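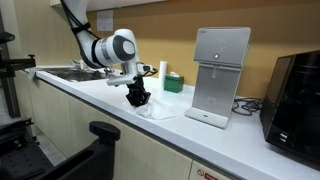
New radio series follows the money that families send home

PRALLTON, March – Skerkum, the independent audio producer, announces today the start of "The Fee at the Window", a documentary series in 16 parts about remittances, the money that people who work abroad send to their families. The series explains in everyday words how a small payment travels from one country to another, who takes a part of it on the way, and why the amount which arrives is often different from the amount the sender expected.

Each episode has a length of 20 minutes. The first one will be broadcast in March at 6:30 p.m., at the beginning of Ramadan, when many families send more than in other months. After the broadcast, every episode can be heard free of charge on the Skerkum website, together with a full written transcript.

The series is written and presented by Fouad Abou Zeid, who has reported on trade and currencies for many years, first for newspapers and later for radio. For this project he and the production team recorded 143 interviews with senders, receivers, shop owners, bank employees and economists.

"When economists speak of remittances they speak of very large sums, and the listener goes to sleep," said Abou Zeid. "I wanted to begin with one payment. A woman sends money to her brother for the repair of a roof. We follow this money hour by hour, and we ask at every door what it costs to pass."

One payment, many doors

The opening episode stays with a single transfer of 900 dollars. The sender is a night nurse in Prallton. She compares three services before she chooses, and she writes down the fee of each one in a notebook. The fee, however, is only the part that she can see. The other part is inside the exchange rate. A service can promise that the transfer is free and still earn well, by giving the customer a weaker rate than the one banks use among themselves. The episode takes time to explain this difference slowly, with the real receipts on the table, and the nurse reads them aloud.

Later episodes visit the receiving side. Listeners will meet a father who receives money in three small portions and not in one, because the office in his town often has not enough cash. They will also hear from a shop owner who gives credit to customers until the transfer arrives, and who has therefore become a kind of bank for his street without ever having wished for it. 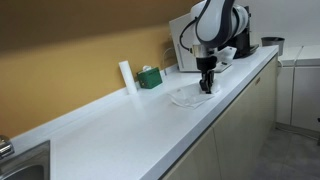

Exchange rates are the subject of the fourth and fifth episodes, and here the series leaves the transfer office for a while and goes to the ordinary household. If a currency loses value, the change is first felt in things that come from outside the country, and then in things made at home with imported parts. The producers ask listeners to think of a common object, for example a coffee machine like the black one at the back of the counter in the photograph. The machine, the beans and the spare parts may each be paid for in a different currency, and the shop must decide on one price for all of this. An importer in Prallton explains how he sets his prices for the next three months when he does not know what the rate will be next week. His answer is that he adds a little to everything, and he admits that his customers pay for his worry.

What happens when a route is closed

Two episodes look at what follows when a bank stops serving a certain country. Often the decision is made far from the people concerned. A bank may consider that the risk is too high and the business too small, and it closes the accounts of the transfer companies. The families do not stop sending. They find another way, which can be slower, more expensive, or outside the law.

The series does not take the side of the banks or of the transfer companies. A former compliance officer describes in detail how she had to judge hundreds of payments in one day, with few minutes for each, and how a name with an unusual spelling was enough to hold money back for weeks. A transfer agent describes the same delay from the other side of the window, with the customer standing in front of him.

"Both of them were tired, and both were correct in what they told me," said Abou Zeid. "I did not find it my task to choose between them. I found it my task to put the two interviews one after the other."

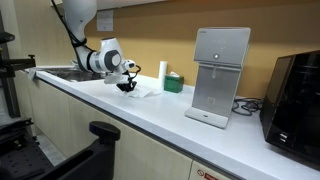

Skerkum Press and Listener Relations

Research for the series was done together with Cimden, a study group for household economics. Cimden checked all the calculations that are used in the episodes and prepared a short guide for listeners. The guide shows how to compare two offers when one has a high fee and a good rate, and the other has no fee and a poor rate. It needs only a pencil and the four basic operations. It will be available in English and Arabic from the day of the first broadcast, and more languages are planned if there is demand for them.

Skerkum has full editorial control of the series. No bank, transfer service or other financial company has paid for any part of it, and no such company has heard the episodes before the broadcast. Companies that are criticized by name were asked for a reply, and their replies are read in the episode in which the criticism appears.

Some of the people interviewed asked that their names be changed. This is said at the beginning of each episode where it applies. All prices, fees and rates are those which were shown on the receipts.

Public listening evening in Prallton

Before the first broadcast, Skerkum will hold a listening evening at its studio in Prallton. Guests will hear the opening episode complete, and afterwards Fouad Abou Zeid will answer questions together with a researcher from Cimden. Doors open at 5 p.m. Entry is free, but seats are limited and it is necessary to reserve. Listeners who want to bring their own transfer receipts for explanation are welcome to do so. Personal data should be covered before.
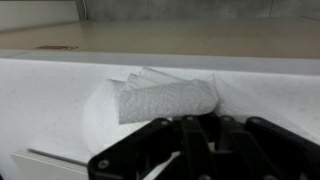 Information for editors

Stations that wish to carry the series can request the episodes without charge for noncommercial broadcast. The episodes must be broadcast complete and without advertising inside the program. A shorter cut of the first episode is in preparation for stations with less time.

Preview copies, portraits of the presenter and the listener guide are available on request from Skerkum Press and Listener Relations. Interviews with Fouad Abou Zeid can be arranged in English, Arabic or French, by telephone or in the Prallton studio. Please state in your request the name of your station or publication and the date by which you need an answer.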